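4.2 Défaillances de saisie et limites du critère de succès

Le taux de réussite annoncé pour la cellule Dendadon repose sur un critère que nous jugeons trop indulgent. Est comptée comme réussie toute insertion au terme de laquelle la pince s'est rouverte sans déclencher l'arrêt en effort. Rien, dans ce critère, ne dit que la pièce se trouve au fond de son logement. Nous avons donc repris les journaux de la campagne d'août, 400 cycles en tout, et relu les séquences de dépose une à une. Parmi les cycles déclarés réussis, 76 présentent un écart entre la cote finale du poignet et la cote enseignée. L'écart est parfois minime. Il n'est jamais signalé à l'opérateur.

La dépose dans le panneau à logements illustre la difficulté. La pièce est guidée par deux rails étroits, et c'est au moment où ceux-ci s'engagent que l'effort latéral devient difficile à distinguer du frottement normal.
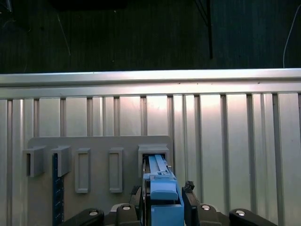

Figure 4a. Engagement d'une pièce imprimée bleu clair dans le logement de droite du panneau, vue du poignet.

Le fournisseur de l'estimateur d'effort, Lerkilside, attribue ces écarts à l'usure des doigts. L'explication est commode, mais elle s'accorde mal avec nos relevés : les doigts ont été remplacés à 2 reprises pendant la campagne et la distribution des écarts n'en a pas été modifiée. Nous penchons plutôt pour un glissement de la pièce dans la prise pendant la rotation du poignet, que l'estimateur ne peut pas voir puisqu'il suppose une prise rigide.
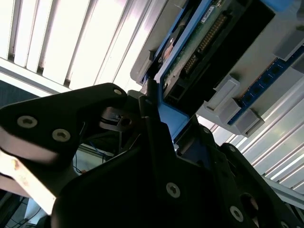

Un glissement dans la prise suffit-il à déclencher l'arrêt de sécurité ?
Dans la configuration livrée, il ne le déclenche pas. L'arrêt dépend du seul effort mesuré au poignet, et un glissement lent reste sous le seuil jusqu'au contact franc avec le logement.

Abaisser le seuil paraît évident. Nous l'avons fait, et le nombre d'arrêts intempestifs a augmenté au point de rendre la cellule inutilisable, sans que les écarts de cote disparaissent. L'extraction du support de disque pose le même problème dans l'autre sens : un câble accroché produit d'abord un effort faible, que le filtre de Mastine traite comme du bruit. 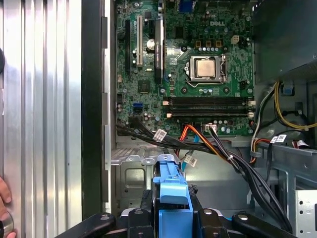

Figure 4b. Support de disque bleu tenu entre les deux doigts de la pince, à proximité d'un faisceau de câbles noirs. Une main tient le panneau métallique, à gauche.

La présence d'une main dans le volume de travail mérite mieux que la note de bas de page qui lui est consacrée dans le rapport Brandão. L'analyse de risque y est menée pour une cellule fermée. Toute intervention manuelle pendant un cycle sort de cette hypothèse, et les vitesses admissibles qui en découlent ne sont plus justifiées.
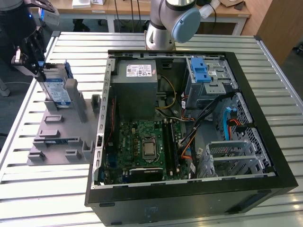

Notre critère de remplacement exige 2 conditions : la cote finale et une vérification visuelle après ouverture de la pince. La seconde est plus fragile qu'il n'y paraît. Pour un disque dur dressé dans le bac gris à côté de l'unité centrale et encore tenu par la pince, la vue d'ensemble ne permet pas de conclure sur la profondeur d'insertion. La caméra de poignet renseigne mieux sur les doigts, mais moins bien sur le fond du logement, que la pièce elle-même peut masquer. Nous ne disposons pas à ce jour d'une mesure directe de cette profondeur, et les taux recalculés à la section 4.3 doivent être lus comme des bornes supérieures.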